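When the Mango Wouldn't Let Go: Finding a Release Fault in Our Two-Arm Packing Cell
Garnet Campbell and Comfort Lamptey
Project Testa, final report, Wednesday, October 15, 2025

What we set out to do
We wanted two simulated arms to pack fruit together. The left arm has a slim gripper and steadies an open cardboard box. The right arm has a big multi-fingered hand and carries a mango from a tray to the box. It sounds simple, and for the first part of the term we thought it was! We had it working with a plain ball in August and were already planning a second box.

What went wrong
Then we swapped the ball for a mango, and the right hand stopped letting go. The controller sent "open," the log said "open," and the fingers stayed curled. On the worst runs the arm went back to its home pose with the mango still in the hand and swung straight through the space where the left arm was waiting. In simulation a crash costs you a restart. On real hardware it could break a wrist joint or hurt somebody, so we stopped adding features and treated it as a safety problem.

How we tracked it down
We ran 300 trials and saved the joint positions from every one. Nearly 5 percent ended with a stuck release, which was enough to study (and plenty to keep us up late). Garnet plotted the finger torque and spotted it first: the grip force was still climbing after the mango was lifted. Our grip loop kept squeezing until it saw contact on all the fingertips, and an uneven fruit doesn't always touch all of them. If the open command arrived while the loop was still hunting for contact, the loop simply wrote over it. The ball had hidden this from us the whole time.

We replayed the bad runs from just after pickup, with the left gripper near the box and the right hand holding the mango over the tray.

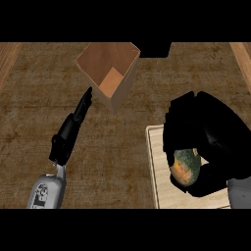
The fix
1. The open command now cancels the grip loop before anything else happens.
2. Grip force has a ceiling, and the loop gives up after 2 seconds.
3. The right arm can't go home until the finger joints report open. If they don't, both arms freeze.

We repeated the full set of trials and got no stuck releases. The freeze did trigger on 3 runs, all from slow fingers, and both arms held still just like we hoped. Watching that was the best moment of the project for us!

Still to do
Comfort wants to try softer fruit, where the force ceiling may need to come down. The freeze also needs a proper reset, as right now we restart the whole simulation to clear it.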